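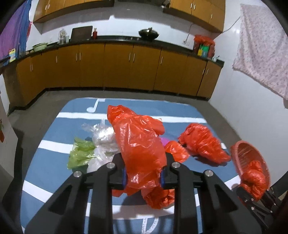 Plastic bags being handled with two hand-held grippers at a table in a home kitchen. Photo: Helico

FOR IMMEDIATE RELEASE

Helico publishes good practice guide for recording household tasks with hand-held grippers

LUMDALE, 31 May 2023 - Helico today released the first public version of its Good Practice Guide for Hand-Held Gripper Recording. The guide is for teams who collect examples of everyday work in real homes, and who later use these examples to teach robots. It can be downloaded free of charge and has 80 pages.

The guide contains 179 recommendations. They cover the preparation of the room, the care of the gripper, the consent of the people who live in the home, and the way a finished recording is checked and labeled. Each recommendation is marked as "must", "should" or "may", so that a small team can see quickly what is the minimum.

Before publication, a draft was tried by teams at Helico and at its partner Nekside. Together they made 685 recordings in kitchens, laundry areas and living rooms. Comments from the teams were collected after every session and the text was changed in many places.

"In the beginning we wrote the rules at our desks, and several of them did not survive the first kitchen," said Lilian Swai, lead author of the guide. "We asked for a fixed distance between the objects on the table. In a home this is not how things lie. Now we ask the team to write down how the objects were placed, and to change the placement between recordings."

One full chapter is given to soft and thin materials, such as plastic bags, cloth and paper packaging. These materials fold, stick together and reflect light, and two teams can easily describe the same grasp in different words. The chapter gives a common list of terms for it. It also asks that the finger pads are cleaned before each session and that worn pads are replaced on both fingers at the same time. When two grippers are used together, the guide asks that each one keeps the same label, left or right, for the whole session.

Privacy has its own chapter also. Residents must receive a written explanation in their own language before any work starts. They can ask for a recording to be deleted up to 5 weeks after the visit, and they do not need to give a reason. Letters, medicine labels and family photos must be put away or covered before the recording begins.

"For us the most useful part is the checklist for the last ten minutes of a visit," said Thaddeus Dvorak, field manager at Nekside. "Our people are tired then, and it is the time when a file is named wrongly or a bag stays behind on the counter."

The guide is not a certified standard and does not replace local law on data protection or on safety at work. Helico says that it will work with other users on a second version, planned for September. Comments on the present version are welcome from companies, universities and also from residents who have taken part in a recording.

A short online introduction will be held by Everett Nakamura, who is responsible for training at Helico. The date will be announced to all registered readers of the guide.

About Helico
Helico develops tools and methods for recording manual work in homes and small workplaces. The company has its main office in Lumdale.

About Nekside
Nekside plans and carries out field recording for robotics developers - from the first contact with residents to the delivery of checked data.

Press contact
Arlo Ruiz-Ortega
Communications, Helico, Lumdale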